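Unit 6: Looking after a hand-held gripper cell

Read this before the practical. It replaces the May version, which repeated too much of the Pradska setup guide without checking it.

The guide says a cell is ready once both grippers report to the logging computer. I don't accept that, and by the end of the session I hope you won't either. A gripper can report perfectly well with a plate bolt half a turn out. All the computer knows is that a signal arrived.

Start with the plates. Try each bolt with the short hex key, both sides, and write down any that move. "Checked, OK" is not an entry. Siobhán Ó Riain went through the Drenddale log last year and found 672 lines saying just that, which told her that people could type.

Then the fingers. Close them slowly and look at the tips from the side. If one finger leads the other, stop and re-zero. Do not correct it in software, whatever the guide suggests on the subject of offsets. An offset hides a bent finger until it breaks.

Cables next. With the grippers in your hands, reach to every corner of the work surface you plan to use. If a cable pulls at the wrist anywhere, reroute it. The Bhatia method, where you tape the slack to your sleeve, is popular and I have yet to see it survive 50 cycles.

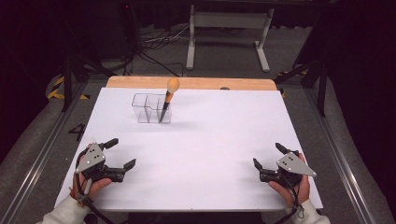

Fig. 1. Both grippers held over the white work surface at table 4, knife upright in the clear organizer.

Objects and surface. Keep the white surface flat and put the organizer back in the same place between runs. With a knife, the blade goes down and you take it by the handle. Put it back with the gripper, too, and keep your free fingers out of the way.

On calibration: Remigiusz Kaczorowski recommends redoing it every 200 cycles. I asked where the number came from and did not get much of an answer. Use it if you like, but recalibrate after any knock, any finger change, and any time the frame has been moved.

Watine sells a self-test that claims to cover all of this in 2 minutes. We ran it with a finger deliberately loosened and it passed. Make of that what you will.

For next time: bring your bolt list and one fault you found that the computer did not report.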